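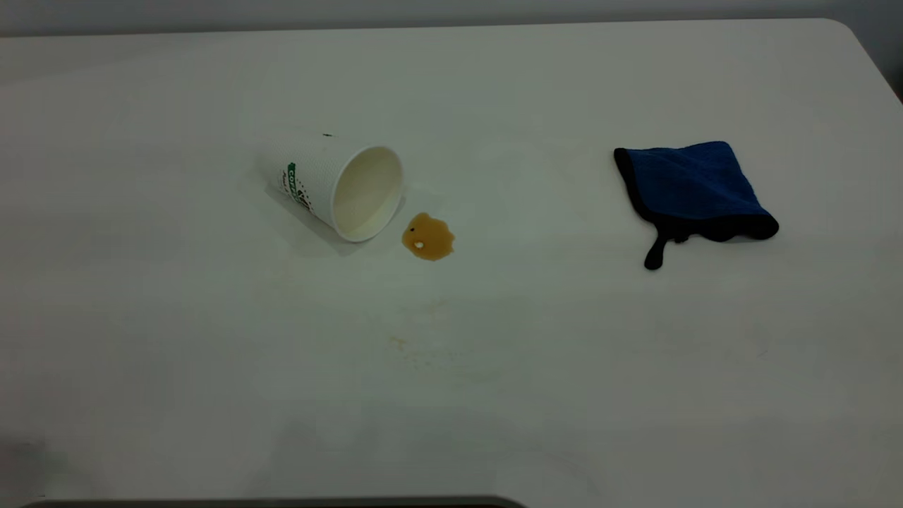
Cotach is a table-cleaning kit for robot arms, sold by the firm Skustix. It is meant for cafés, canteens and office kitchens, where an arm fixed beside a table picks up cups and wipes away spilt drinks. The kit works with arms from several makers and is sold without one.

Development

Work on the kit was started by Ketill Steinarsdóttir, who had earlier designed dishwasher loaders at Prorau. The first version could wipe a table but had no way of dealing with a cup lying in the spill, and staff had to clear the table first. Ngân Đinh joined to write the software that decides the order of the work. Sales began in May under the name Cotach – the working name had been Rattanakul.

Contents

The standard kit holds a pair of soft fingertips, a fixed camera with its bracket, a control box and 25 microfibre cloths. The cloths can be washed and used again. A cup is normally lifted before wiping starts, and the cloth is then drawn across the liquid towards the middle of the table. A second pass is made for marks left on the surface. The kit does not spray water or cleaner, so dried coffee may need to be finished by hand.

Price and training data

The kit costs £2,067, or £2,669 with fitting and a year of support. Extra cloths are sold separately. The software was trained on 472 recorded clean-ups carried out on plain, light-coloured tables. Skustix does not recommend it for glass or patterned tops, where the edge of a spill is harder to find. Paper, plastic and china cups are supported, but stemmed glasses are not.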